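17 July 2022

Slip casting, cream body, second batch from Mazandarani

Opened the new sack this morning. The powder is a little coarser than the March delivery, so I sieved it twice before mixing. Water as in the Bitier recipe, deflocculant added in four small portions. After the last portion the slip was still thick like yoghurt, and I left it to stand over lunch. It became better, but I would not call it good.

Weight of one litre is now 1.74 kg. The Someo moulds want it a bit heavier, I think, but first I try it like this.

Casting time: seven minutes for the small moulds. At five the wall was too weak near the foot and I lost two pieces when opening. The plaster is tired also - mould 4 releases only on one side and must go to the dry shelf for some days.

On colour. I prefer the cream without any glaze outside. The matt surface is pleasant in the hand and goes well with pale wood, and I would like to keep it for the Erum order if they agree.
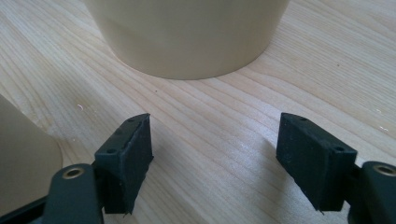 Still to do

- Ask Mazandarani if the grain size was changed.
- Make a new plaster for mould 4, the old master is in the Bitier box.
- Repeat the casting with heavier slip, same seven minutes.
- Write the kiln programme on the door. The paper one is lost again.

Kiln log number for the next bisque is 612. Please do not use it for tests.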